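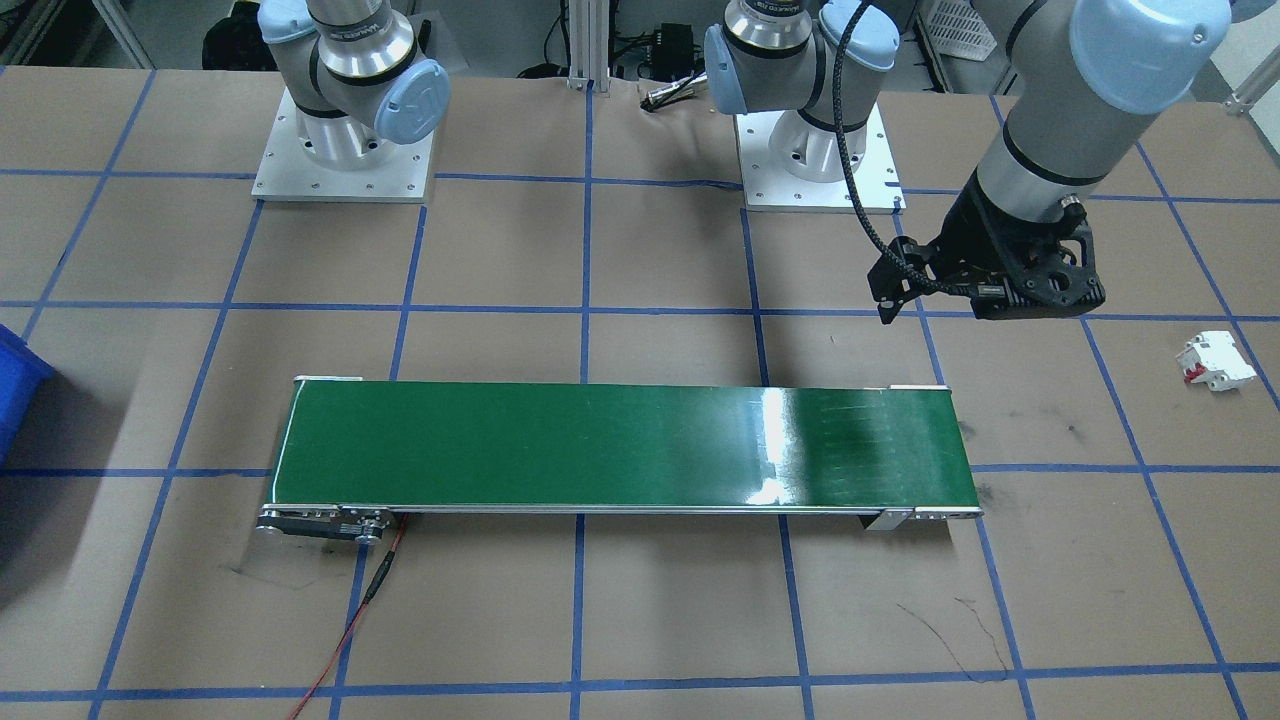

The work table, with kraft paper, blue tape and the green belt down the middle.

Marisol Haddad has heard the question before and she answers it before I finish asking. "Yes, it's paper," she says. "Yes, it's tape. No, I'm not going to buy a nicer table."

I had come to Vidico on a Monday morning with low expectations. The pitch, as it reached me, was that a small sorting shop had solved the problem of where things go on a bench by marking the surface off into rectangles. I have seen a good many benches marked off into rectangles. I've seen them in kitchens, in pharmacies and in one very proud bicycle shop, and a month later the lines are always there and the objects are always somewhere else. So I asked Haddad what makes hers different.

"Maybe nothing," she says. "Ask me in a year. What I can tell you is that we tried it the expensive way first, and I hated it."

The expensive way was a printed mat from a supplier called Grorano, ordered to fit, with the layout baked in. It cost $3,396 with shipping. Haddad still has the invoice and seems to enjoy reading from it. The layout was wrong within 10 days. The belt had to move, so the boxes on either side of it had to move, and a printed box doesn't move.

"People think I'm against planning," she says. "I planned that mat for weeks. I measured everything. Then Olaia started working at it and she asked why all the small stuff was on the far side, and I didn't have an answer."

Olaia Sepúlveda is the one who laid the paper. She is less interested than Haddad in talking about it and more interested in showing me how a strip of tape comes up. Slowly, she says, and low, pulled back over itself. Go fast and you take the skin off the paper. She uses blue masking tape for the plain reason that you can see it against brown.

"You could use white," she says. "Then you'd have white lines. I don't think there's a big secret in it."

I ask whether anyone follows the grid. She thinks about that longer than I expect.

"On the parts near the belt, yes. The belt is in the middle and it's big, so you can't pretend it isn't there. At the corners people get lazy. A corner turns into a place for whatever's in your hand." Her fix was to stop giving the corners a job. A rectangle without a job can hold a coffee lid or a pen and no rule has been broken. I told her this sounded like giving up. She said it was a little bit like giving up.

The conveyor is the part I had the most doubts about. It is long, green and glossy, and to a visitor it looks like something bought because it looks like work. Haddad doesn't entirely disagree. Kernirik, the shop she ran before this one, did the same sort of sorting with trays and no belt at all.

"Trays are fine," she says. "Trays are probably better for some of it. With a tray you walk it over and you're done. What the belt gives me is one direction. Things come on at one end and go off at the other, and I don't have to have a conversation about it."

Is it faster, though? "I don't have a number I trust," she says, and when I push, she still doesn't have one. I'd take that over the chart I was shown at Boateng last December, where every bar went up and the axis had no label.

Some of it I still don't buy. Kraft paper wears, and it has to be cut around anything that is bolted down, so changing it is a chore. Sepúlveda puts a fresh sheet down every 21 days, more often if something spills, and the grid gets taped again from scratch each time. She keeps the old sheet next to her as she works and copies from it, mistakes included. One line had been off for three sheets in a row before she noticed.

"But then I fixed it in five minutes," she says. "With the mat I would have had to write to somebody."

Haddad is already looking at the next version. She wants fewer boxes, and larger ones close to the belt — Sepúlveda wants them left alone. They have been having this argument for a while, by the sound of it, and they had it again while I was putting on my coat. Haddad's position is that a box too small to be useful is just decoration. Sepúlveda's is that a big box is a pile with a border.

I asked which of them usually wins. "Whoever has the tape," Sepúlveda said, and went to look for it.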